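Shared desks get a splash of colour at the Chávez building

2024-03-16

We use cookies to remember your settings and to see which stories get read. Accept all | Manage choices

The shared office on the ground floor of the Chávez building has had a proper refresh, and what a difference it makes! Grololent, the charity that runs the space for small firms and people who work on their own, has swapped the old grey kit for brighter mice and mousepads, cleared out the cupboards and put the big wooden table back where everybody can get at it.

The work was done over two evenings in February, after the last bookings had gone home. Grololent had set aside 2,000 pounds for the whole job, most of which went on chairs and a decent set of lamps. The small things came out of what was left, and they are the part that people have been talking about ever since the doors opened again (one regular has already asked whether she can buy a mouse to take home).

Members were asked to vote on colours in the winter newsletter, and 55 of them sent in a form. Grey lost by a mile. Pink came out well in front, with pale blue close behind it, so the organisers cheerfully went for both.

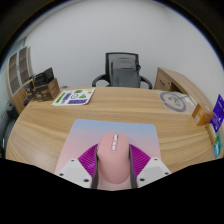 The large table has always been the favourite spot in the building. It has a lovely light oak look, with the grain showing clearly, and the rounded shape means you can pull up a chair almost anywhere without catching a corner on your hip. During the winter it had been pushed against the wall under a pile of post and spare cables, which was a great shame. Now it is back in daily use, and on busy mornings you need to be early to get a place!

A mouse and a mousepad may sound like small beer, but anyone who has spent a morning chasing a pointer across a bare tabletop will know how welcome they are. The mousepads go from pale blue to light pink, so the mice sit very nicely on them, and the whole table looks far more cheerful for it. They stay out on the table during the day and go back into the Rokeo trays by the door at closing time. Please don't put them in the drawers, as the drawers are being kept for chargers.

There is more to come. The Pridum room upstairs, which holds the printer and the two quiet desks, is next on the list and will be closed for painting while the work goes on. Bookings for the quiet desks will move down to the ground floor for that time, and members who already have a slot there don't need to do anything.

The old mice and keyboards, 40 pieces in all, have been wiped down and boxed up. Those that still work are free to members, so do have a rummage in the hallway if you need a spare for the kitchen table. Anything left at the end of the month goes for recycling.

The ground floor is open at the usual hours, and the kettle is back on its old shelf.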